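Gredgate market to swap throwaway bowls for ceramic ones

Food stalls at Gredgate night market will stop handing out single-use bowls in March, when a borrow-and-return scheme using ceramic bowls starts across the whole site.

Council signed off on the change at its last meeting. Customers will pay a $3 deposit with their meal and get it back when they drop the bowl at a return point.
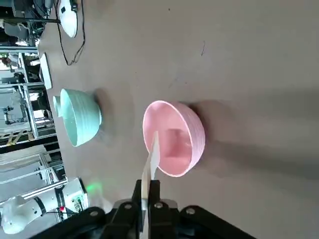

Vasanthi Warrier
November 13, 2021

The scheme covers all 35 food stalls at the market, including the coffee carts, which will be allowed to keep using their own cups until the end of the season. Stalls selling food that is eaten by hand, such as dumplings on sticks and filled rolls, can keep using paper bags and napkins.

Market manager Aoife Ó Briain said rubbish had become the biggest complaint from people living near the site, ahead of parking and noise.

"The bins on Sastry Street are full before the second band comes on," she said. "We've put on extra bins and we've put on extra collections, and the neighbours still find bowls in their hedges the next morning. At some point you have to stop giving the things out."

Compostable bowls were brought in two seasons ago, but most ended up in the general waste bins with food still in them. The contractor who took the compost load turned much of it away because it was mixed with plastic lids and cutlery. Ms Ó Briain said stallholders had been paying more for the compostable bowls and getting little for the money.

The market has ordered 900 bowls from Grustik, a pottery on the edge of town that already supplies several local cafes. They will be delivered in batches over the summer. Grustik will also replace broken bowls at a set price for the first year.

Ceramic was chosen over hard plastic after a tasting night for stallholders in the old drill hall. Plastic bowls were cheaper and lighter to carry, but laksa and curry stained them and several stallholders said the hot ones were hard to hold. The main worry with ceramic was breakage, particularly on the concrete near the stage.

Ms Ó Briain said some losses had been allowed for in the budget.

"People will drop them. Kids will drop them. We'll sweep up and carry on," she said.

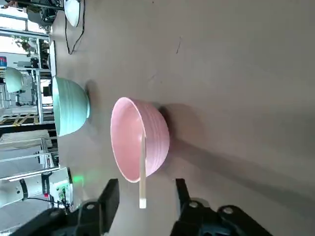 How it will work

Customers order and pay as usual, with the deposit added to the bill. After eating, they scrape any leftovers into a food waste bin and hand the bowl in at one of five return points. Deposits will be paid back in cash or to the card used for the meal.

A bowl can be returned to any point, no matter which stall it came from. People who want to take food home can bring their own container, and stalls will be expected to fill it for the same price as a bowl. The deposit will not apply to those meals.

Used bowls will be taken to the drill hall kitchen, where the market is putting in two commercial dishwashers. Washing will be done by staff from Walo, the catering firm that runs the hall's weekday lunches. Clean bowls will go back out to the stalls by trolley through the night.

Stallholders will not pay for washing in the first season. After that a fee will be added to site rent. The amount has not been set, and a number of stallholders told council they wanted to see it before they renewed their bookings.

One of them, who has sold noodles at the market since it opened and asked not to be named, said she supported the idea but was nervous about the queue.

"I do most of my trade in one hour," she said. "If I run out of bowls in that hour and the trolley is on the other side of the oval, I've got a line of people and nothing to put their dinner in."
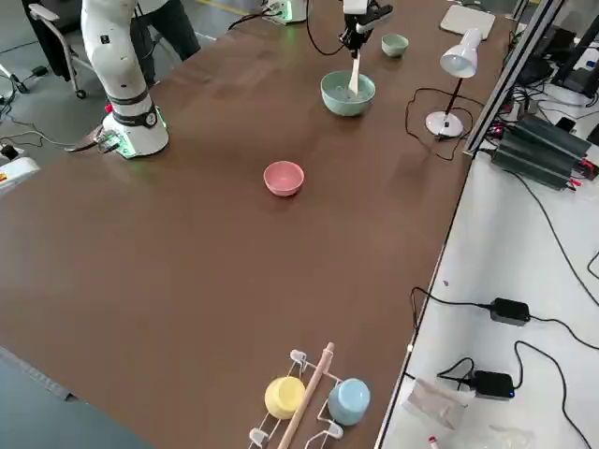
The tableware colours are pink and pale green.

Ms Ó Briain said each stall would start the night with a crate matched to its usual sales, and a spare crate would be kept behind the information tent. A smaller trial on the eastern row of stalls is planned before the full start so that the timing of the trolley runs can be checked.

Soup and noodle stalls will be given the deeper bowls first. Dessert stalls have asked for a smaller size, and Grustik is working on a sample. Stallholders will be asked to mark which size they need on their booking form.

Lids are still a problem. Ceramic lids were ruled out on cost, and the market has told stalls they may hand out a paper cover on request in wet weather. Council asked for a report on how many covers are used.

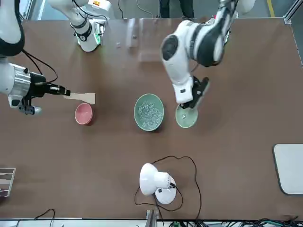
Cutlery will stay wooden and disposable for now. Metal forks and spoons were discussed, but the drill hall kitchen does not have room to sort and dry them on top of the bowls. Ms Ó Briain said she would like to look at it again once the dishwashers have been running for a season.

The dishwashers, trolleys and first order of bowls will be paid for from the market's reserve fund, with council covering the plumbing work at the hall. That work is due to begin after the school holidays. The hall's weekday lunches will move to the library meeting room while the kitchen is closed, and the senior citizens' card afternoon will go ahead in the front room as normal.

Stallholders who missed the tasting night can see sample bowls at the market office during business hours. Booking forms for the autumn season are available from the office and must be returned before the end of the month.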